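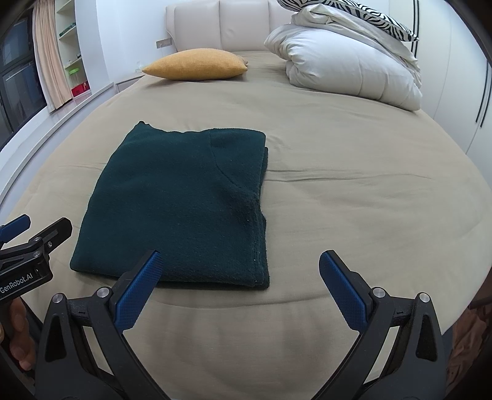 Most of the arguments over a recording happen after it has been made, one respondent to the Lostham consultation wrote, and a rule that says when a fold counts as finished would settle a good share of them before anyone picks up a gripper. The remark is reproduced in the annex to the second draft of the Prumano practice guide, released on Jun 7, 2023, and the definition it asks for is now in clause 3.

The guide covers the recording of household handling tasks with hand-held grippers in occupied homes. Its scope is limited to soft goods: clothing, bedding, towels and table linen. Kitchen work, cleaning agents and anything with a blade or a heating element are excluded and will be treated separately. The text was prepared by Porka, which maintains the Prumano series, and was open for comment for four months. Porka received 61 comments, most of them on two clauses.

## Task boundaries

The first draft left the start and end of a task to the operator. The second draft requires both to be written down before the session. For a folded garment, the end state is reached when the garment lies flat, has been released by all fingers and is left untouched until the recording is stopped. Edge alignment is to be noted separately and does not decide whether the recording is kept.

That last point was disputed. Tănase, a labeling contractor, had asked for a tolerance on edge alignment, arguing that a sweater with one raised corner and a sweater folded square should not carry the same label. Porka declined to set a figure. Knitwear does not hold an edge in the way woven cotton does, the response states, and a single tolerance would reject acceptable knitwear while passing poorly folded shirts. A free-text field for fold quality has been added instead, along with a material field with fixed values for knit, woven, quilted and other.

Failed attempts are to be kept and marked as failed. Under the first draft they could be deleted at the operator's discretion. Operators may still delete a recording on privacy grounds, and the log must then show that a deletion took place and under which clause.

## Two-handed work

Clause 4 is new. It applies wherever an operator uses a gripper in each hand, the usual arrangement for garments and sheets. The two devices must share a time reference, and the left and right assignment must be fixed for the whole session. Swapping hands between takes is allowed only if the session is closed and a new one opened.

Finger pads are covered in the same clause. Both grippers in a pair are to carry pads of the same pattern and material, and pads are to be replaced as a pair. Respondents pointed out that a worn pad slips on smooth fabric well before the wear is visible, and several asked for a replacement interval in hours. The guide does not give one. It asks for a pull check on a reference cloth at the start of each session, with the result entered in the log – pass or fail, with no intermediate grade.

Screws and other fasteners on the gripper body are to be checked by hand when the device is unpacked. A device found loose during a session must be taken out of use, and takes recorded since the last check are to be flagged.

## Rooms and residents

The longest section deals with the home itself. Written consent is required from every adult resident, including those who will be out of the house. Consent must name the rooms to be used. Family photographs, mail, medication and screens are to be moved out of view or covered before recording, and this is to be done by the resident or with the resident present.

Ordinary furnishings may stay where they are. The first draft had called for "a neutral background," a phrase that drew objections on the grounds that recordings made in cleared rooms are of limited use for training machines meant to work in furnished ones. The phrase has been dropped. Pillows, spare bedding, curtains and open shelving are now listed as acceptable background, provided nothing on the shelves identifies the household.

Windows are addressed in a short paragraph. Curtains or blinds should be set before the first take and left in that position. Where glass reflects the operator, the session may go ahead if the operator's own consent covers it.

Operators' hands, sleeves and legs often enter the view of a gripper-mounted camera. The guide treats this as unavoidable and does not require such recordings to be discarded. Faces are handled differently: any take with a recognizable face must be blurred or removed within seven days.

## Working time

Session length was the other heavily commented clause. The second draft caps continuous work with hand-held grippers at 80 minutes, followed by a break away from the equipment. Work at bed height is singled out, as the operator bends forward for long stretches with the weight of both devices held out from the body. Where the bed is low, the guide recommends moving small garments to a table if the task description allows it. If the description specifies a bed, the break should be taken earlier.

Porka has left open whether time spent resetting a garment between takes counts toward the cap. Some respondents wanted it excluded, others noted that resetting is usually done with the grippers still in the hands. The matter is marked as unresolved in the draft.

## Next steps

A further comment round is limited to clauses 3 and 4 and the working-time section. The final text is due in August. Recordings made under the first draft do not need to be repeated, but they must carry the draft number in their metadata if they are supplied to a third party.

Compliance is voluntary. Tănase has said it will accept material recorded under either draft until the final version is issued, and will then ask suppliers to state which clauses they have followed. The comment form and the marked-up text are available on request from the Porka office in Lostham.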